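Boards > World Affairs > Surveillance and Privacy > Does the new export rule change anything?

tallgrass_41
31 May 2021
I read through the government's new rule on selling surveillance software abroad and I'd like to hear what others make of it. Short version for people who haven't followed: companies that sell phone interception or location tracking tools need a license for each foreign buyer, and the license is supposed to be refused if the buyer has a record of using such tools on reporters or opposition parties. Sollutov has been the loudest company against it. Kohlhase says it supports the rule, but it sells mostly to domestic police, so that costs them nothing.

My own view is that it's a modest step and worth having. We spend a lot of time telling other governments to respect their citizens, and then the equipment used on those citizens turns up with one of our export stamps on it.

pinecreek
The license refusal part is weak. Read section 2. It says a license "may" be refused. It doesn't say who keeps the record of past abuse or what counts as one. If the trade office wants to approve a sale, it will.

tallgrass_41
Fair. I took section 3 as the fix for that, since it requires a written reason when a license is granted over an objection.

pinecreek
A written reason that goes in a drawer. There's no requirement to publish it. I'd want it released within a year at the latest, with the buyer's name.

mrb_ohio
I don't agree with either of you. All this does is send the buyers somewhere else. The software isn't hard to get. If our firms don't sell it, somebody with fewer rules will, and then we have no say at all over how it's used. At least with a domestic vendor you can cut off updates.

oldferry
Has any domestic vendor ever cut off updates over human rights? I'm asking seriously. I remember the Nomirum business, where the monitoring package had been sold as a tool for finding kidnappers and ended up on the phones of union lawyers. The updates kept coming the whole time. The company said it couldn't see how customers used the product.

mrb_ohio
They said that, yes. I'm not defending Nomirum. I'm saying a ban on the sale wouldn't have helped those lawyers.

oldferry
It would have helped the next embassy official who had to stand up and complain about how they were treated. The host government's answer was to hold up the invoice. Hard to argue with that.

pinecreek
That is the part I care about. The old approach of leaning on governments over prisoners and press freedom only worked when we could point to our own conduct. We've lost a lot of that through what we do at home. Bulk collection of phone records did more damage abroad than most people here think. Friendly governments quit listening.

mrb_ohio
Friendly governments were doing the same thing themselves and everybody knew it. The outrage was for their voters. I worked in a trade office overseas for a while and the subject came up in public meetings and never in private ones.

tallgrass_41
That may be true of the officials. It wasn't true of the civic groups. I did election observation work for some years and the local groups we depended on got noticeably more careful with us. They stopped sending names by email. Some stopped sending names at all. You can call that overcautious but it made the work harder.

mrb_ohio
I'd accept that. I still think the rule is aimed at the wrong end. If you want moral authority, start with warrants at home. The export rule lets Congress look busy.

oldferry
Both can be done. I don't see why one has to wait on the other.

quietharbor
Coming at this from a local angle. Zastwood's city council bought a location tracking subscription from Kohlhase last October without a public hearing. It was listed in the budget as "mapping services." I filed a records request and got back 101 pages, most of them blacked out. So when Kohlhase says it welcomes oversight, keep that in mind. The export rule wouldn't touch any of this.

pinecreek
Did the pages show whether a warrant is needed to run a search?

quietharbor
The policy page says a supervisor has to approve it. The word warrant isn't in the parts I could read. I've appealed the redactions and haven't heard back.

mrb_ohio
This is what I mean by the wrong end.

tallgrass_41
Point taken. quietharbor, if the appeal goes anywhere, would you put the pages up? I'd like to compare the policy with what Kohlhase told the legislature.

quietharbor
I will. I have to scan them first. The reply came on paper.

oldferry
One correction to what I wrote earlier. The Nomirum updates did stop, but only after the contract ran out. I looked it up. Doesn't change my opinion.

quietharbor

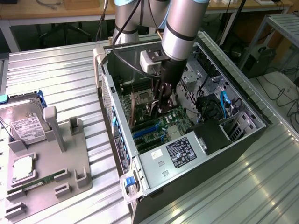

Open desktop tower, gripper over the CPU socket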